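Minutes of the Braltura Production Meeting
Veltmont Interactive, main conference room
January

The meeting was called to order at 10:20 a.m. The minutes of the prior meeting were approved as written.

1. Release schedule
The producer reported that Braltura remains on track for its console release in the spring. The Hattar chapter is complete except for voice work. It was agreed that the PC version will follow 6 weeks later.

2. Open issues
Quality assurance reported 3,163 closed tickets and 65 still open. Most of the open tickets concern saved games in the Wedley chapter -- loading a save made during the ferry crossing returns the player to the dock. Programming will deliver a fix before the next build.

3. Trailer
Marketing presented a rough cut. Members felt that it gave away too much of the ending. A shorter version, with the final conversation removed, will be circulated for comment. 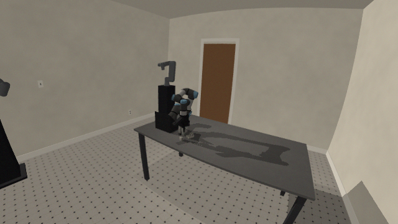
4. Lighting and shadows
The art department asked for a decision on shadow quality in the interior levels of Braltura before the next build. The current setting causes slowdown in the Wedley warehouse. Members noted that a long, branching shadow across a plain tabletop, as thrown by the robot arm, draws the eye more than the surface itself, and that indoor shadows should therefore keep their full outline. Savings will be sought in the outdoor levels first. Approved.

5. Other business
The request for additional test consoles was deferred.

The meeting adjourned at 11:45 a.m.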